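Shore excursion credit on a repositioning cruise - use it or lose it?
Forum: Cruise Planning > Fares, Credits and Packages
14 replies, 532 views

harborlight_jo
We are booked on the Prustance repositioning sailing in September, 12 nights, inside cabin. The fare came with $221 in onboard credit per cabin. When I tried to put it toward a shore excursion online, the site wanted my card for the full amount. The agent at Sakdale Travel told me the credit can be used for anything "on the ship or through the ship." Has anyone used theirs for excursions before sailing?

tern_and_plover
Not before sailing. It loads to your account when you board. You go to the excursion desk on the first afternoon and book there.

mack_oconto
Same as above. The catch is that the good ones are gone by then. We wanted the cheese farm tour last year and it was full when we got on. Ended up on a bus for five hours.

harborlight_jo
That's what I was afraid of. We have only three ports and I really only care about one of them, the boat trip up the fjord.

Lieselotte Wunderlich
Book the boat trip now on your card. Once you are on board, go to guest services and ask them to cancel it and rebook it against the credit. I have done this twice with the same line. You need to do it more than 48 hours before the port or they will not refund.

mack_oconto
I wouldn't do that. If they cancel first and there's a waitlist, your spot goes to the waitlist. I watched it happen to a couple in front of me in line.

Lieselotte Wunderlich
They do it in one step if you ask for a transfer. You have to use that word.

mack_oconto
Depends on who is at the desk. The kid we had did not know what a transfer was.

pellham77
Why bother moving it at all? Pay for the excursion on the card and spend the credit on gratuities. On my last Prustance booking the daily service charge came off the credit automatically. For two people over 12 nights you'll use up all of it and there's nothing left to worry about.

harborlight_jo
I prepaid the gratuities. Sakdale talked me into it when I put down the deposit.

pellham77
Call them and ask to have the prepaid ones taken off. You can do that until final payment. When is yours due?

harborlight_jo
End of June, so there's time. Total for the cabin is $744 still owing. If they remove the gratuities that should come down.

tern_and_plover
It should, but get a new invoice by email. I had a phone agent tell me it was removed and it was still on there at final payment. Took three calls.

Ngan-ling Choi
Two things that haven't come up yet. First, check what kind of credit it is. If it comes from the cruise line it is usually non-refundable and whatever you don't spend disappears on the last night at 10 p.m. If it comes from the agency it is sometimes refundable, and the balance goes back to you in cash or on your card. It will say on the invoice, often in a code at the far right. Ask Sakdale what the code means if it isn't spelled out.

Second, look at the independent boats. At that port there is a company named Görtz that runs the same stretch of fjord from a pier ten minutes on foot from where the ship docks. We paid $67 each. The ship wanted almost double. Smaller boat, and they let you stand outside the whole way. Then you can put the ship credit to whatever you like.

mack_oconto
And if the Görtz boat is late back, the ship leaves without you.

Ngan-ling Choi
Our boat was back two hours before all aboard. I would take the morning departure and not the one after lunch. The afternoon one cuts it close and I would not book it with a ship waiting.

harborlight_jo
Thank you, I did not know about the pier boat. Is it easy to cancel if the ship skips the port? Repositioning itineraries change a lot from what I've read.

Ngan-ling Choi
Full refund if the ship doesn't dock. They asked for the name of the ship when we booked. Keep the daily program as proof in case they want it.

pellham77
Worth saying that skipped ports do happen in September. We lost one out of four to wind. The ship's own tours were refunded to the onboard account the same night, and then everybody was in the gift shop trying to spend it.

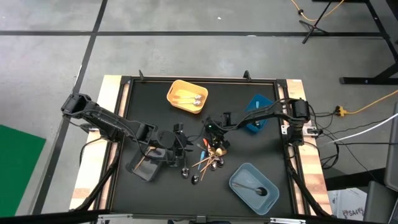
Lieselotte Wunderlich
Refunds to the onboard account are refundable money if you paid by card. It is a separate line from the promotional credit. They don't mix them unless you ask. I would still book through the ship for a port that might be missed, for that reason alone.

mack_oconto
First thing in this thread I agree with her on.

harborlight_jo
Update. I called Sakdale this morning. The credit is the cruise line's, non-refundable. They took off the prepaid gratuities and the new invoice came while I was on the phone. I'm going to book the morning boat with Görtz.

tern_and_plover
Good result. Did they send the terms too? Mine came as a second attachment.

harborlight_jo
Yes, two pages. Drinks packages are excluded from the credit, everything else looks fine. Also, does anyone know if the Isodness Lounge charges a cover on sea days? It's listed under "specialty venues" with no price.

pellham77
No cover before 5 p.m. After that I'm not sure, it was being refitted when we sailed.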